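August, Rusdale lab, 4.40 pm

Cell 2 stopped again at attempt 988 of the planned 1,000. Same fault as the morning run: the gripper reported closed on an object, the arm lifted, and the force reading at the wrist stayed at the unloaded value. The controller then waited for a grasp confirmation that could not arrive and timed out. Protective stop, brakes on, no contact above limit.

Log pulled for the last 100 attempts. There are 9 false closures in that block. In the first 100 there were none, so the thing drifts. Finger position at false closure is short of full travel every time, and the Grelto driver treats anything short of full travel as an object held. That rule is fine when the zero is right. The zero was not right. Rehomed the fingers by hand command and the offset went away, then began to creep back over the next set of picks.

Two candidates. The first is the encoder coupling slipping on its shaft. The second is the cable. The loop at the wrist was retied last month when the Liem fingers went on, and it now bends tighter than it used to when the arm goes low at the right end of the bin. If one conductor is going intermittent under bend, missed counts would look the same as a slip in the log.

Checked which picks came before each bad zero. Most were low and to the right, which favours the cable, but the sample is small and the Memau planner prefers that end anyway.

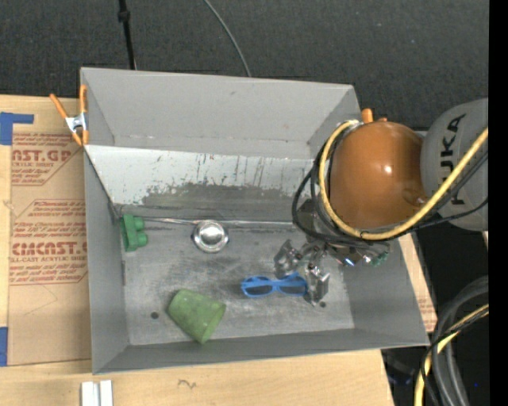
Test for tomorrow: hold the wrist at the worst bend, cycle the fingers with nothing between them, record the zero after each cycle. Repeat with the arm straight up. If the creep shows only in the bent pose, replace the cable and leave the coupling alone. Speed limited to the slow setting until then, and the guard stays locked during cycling. I have also asked for the driver to check wrist force before it declares a grasp, as it should have done from the start.

Tag is on the pendant. Spare cable is in the grey cabinet, second shelf, old part number on the bag.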